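Grippers you hold in your hand: the Harkia kit explained

Hello again! Last time I wrote about robots that find their way round warehouses, and Olga Barrientos from the after-school club in Prumholm sent me a very good question from her group. They wanted to know how a robot learns to do fiddly things, like folding your clothes. So today I'm going to tell you about a kit called Harkia, which is made for teaching exactly that sort of job. I've been reading the handbook and pestering the people who sell it, and I've got opinions.

What is it?

Harkia is a pair of grippers. A gripper is a robot's hand, only much simpler than yours. You've got four fingers and a thumb on each hand, and lots of joints to bend. A Harkia gripper has two fingers, and they do one thing: they open and they close. Think of kitchen tongs and you're nearly there.

The odd bit is that there's no robot on the other end. A person holds the grippers, one in each hand, and does a job with them while the kit keeps a record. Later on, that record is used to teach a robot that has the same kind of fingers.

Why not just tell the robot what to do?

Try it! Get a friend to be the robot and give them orders for folding a T-shirt. They have to do only what you say, nothing more. "Pick up the sleeve." Which sleeve? Which part of it? How high? I tried this with my cousin Amerley Aryee and after ten minutes the shirt was on her head.

Cloth is awful stuff for robots. A brick is the same shape wherever you put it, but a T-shirt can be flat, scrunched, twisted or half inside out. You couldn't write a rule for every crumple. So people show the robot lots and lots of goes instead, and the computer hunts for the patterns in them. It's a bit like how you learnt to catch a ball - you didn't read a book about it, you had plenty of goes.

What does the job look like?

Pretty ordinary, to be fair. You put a shirt down somewhere flat, smooth it out, and then pinch and fold it with the yellow fingers. You'd use one gripper on one side and the other gripper on the other, the same way you use both hands at home. It's slower than you'd expect. The first few times you try it you'll miss the edge completely, or grab two layers when you only wanted one.
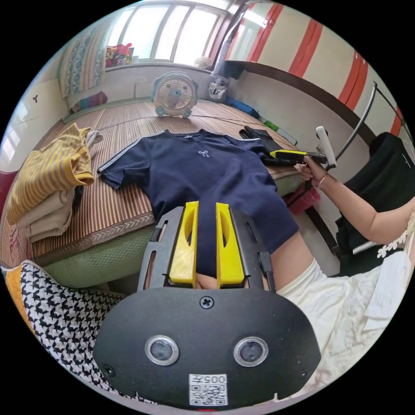 What's in the box?

The set I looked at is the Ogundipe home set. You get two grippers, a carrying bag, a charger, spare fingers and a card of jobs to try. The card has 52 jobs on it. Some are easy (put a sock in a drawer) and some made me groan out loud (button a cardigan, no thank you).

There's a smaller set too, called Skakudano, with only one gripper. I'd skip it if you want to do clothes. Folding with one hand is miserable, whoever you are.

How many goes does a robot need?

More than you! The handbook for the home set suggests 40 goes at a job before you send anything off, just to get your own hands used to it. Then the real collecting starts. For their T-shirt lesson the Harkia people gathered 3,000 folds, and when they checked through them they kept 1,267. The others had things like a dropped sleeve, or somebody stopping halfway to answer the door.

I thought that was a terrible waste until I remembered how many drawings I throw away.

Is it any good?

Mostly, yes. The fingers are a lovely bright colour, so you never lose track of where they are against dark clothes. The instructions are clear and have proper drawings in them. I did find my wrists got tired, and I'd want shorter turns for smaller hands. It really is a kit for a club or a school, to share with a grown-up. It costs far too much for a birthday present (sorry!).

Something to try at home

You don't need the kit for this. Find two pairs of kitchen tongs, ask before you take them, and lay a T-shirt on your bed. Now fold it without touching it with your hands. Have five goes and see if your last one is neater than your first. Then swap the T-shirt for a jumper and see what goes wrong.

Words to remember

Gripper: the part of a robot that holds things.
Demonstration: one go at a job, done by a person and recorded so that a robot can learn from it.
Training: using lots of demonstrations to help a computer find the pattern.

Send me your tong-folding stories and I'll put the best ones in the next page, which is going to be all about robots that pick strawberries.

Posted 9 Jul 2025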